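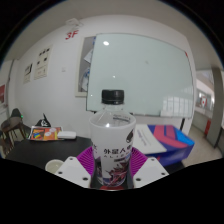 Condensation under plastic cups and bottles: what liner for a painted shelf?

Posted in Kitchen and Storage, 18th July

I have a painted MDF shelf next to the kitchen window where cups and drink bottles get left during the day. The shelf is a Rivetstead unit, white, bought second-hand, so I have no paperwork for the finish. After one summer there are pale rings in the paint and the front edge has started to swell. The swelling is at the unsealed cut edge, about the width of a finger.

I want to put something down before I repaint. Options I have looked at so far are cork sheet, a ribbed silicone mat, and clear PVC film. Humidity in the kitchen is high from April on and the window is single glazed. Two things I would like to know: which of these keeps water off the paint, and how long do I have to wait after repainting before covering the surface? The paint will be a water-based satin.

calton_flat2

Silicone is the better choice of the three. It does not absorb water and it goes in the dishwasher. Cork absorbs water and holds it against the paint, and cheap cork sheet can leave a brown stain on white. PVC film is the worst option for new paint. The plasticizer in soft PVC migrates into the coating, the paint goes tacky, and the film then pulls it off when lifted.

The mat has one problem of its own, which is trapped water. If the ribs are on the top side only and the underside is smooth, any water that gets under the edge stays there. Lift it once a day and wipe both faces. A raised rim helps with spills but makes this easier to forget.

On the waiting time, the can will usually give a recoat time and a dry time. Neither is the cure time. Water-based satin can be dry to the touch in an hour and still be soft enough to mark two weeks later. I wait 14 days for light objects and longer before I cover it with anything continuous. In a humid kitchen, add to that.

otivus_dan_k

just use a tray. had one on mine for 3 years no marks. ones with little feet are best as the air gets under

shelf_and_bracket

The first reply is correct on materials but the swollen edge needs to be dealt with before any liner goes down. MDF that has swollen does not go back to its original thickness when it dries. The usual sequence is:

Let the board dry fully, off the wall, with air on both faces.
Sand the raised edge flush with 120 grit.
Seal the cut edge with shellac-based primer, two coats, sanding between them. Water-based primer raises the fibers again.
Prime the faces, including the underside.
Apply two thin coats of satin.

The underside gets skipped often. A board sealed on one face only takes up moisture on the other and can bow. I had this on a run of 6 shelves from Ó Riain and had to take all of them down again.

If more than a third of the edge has gone soft, replace the board. Test it with a thumbnail. Sound MDF resists and damaged MDF dents.

For the liner I would also go with silicone, cut or sized so that it stops short of the front edge by a half inch. Water then runs onto paint you can see and wipe.

ringbolt109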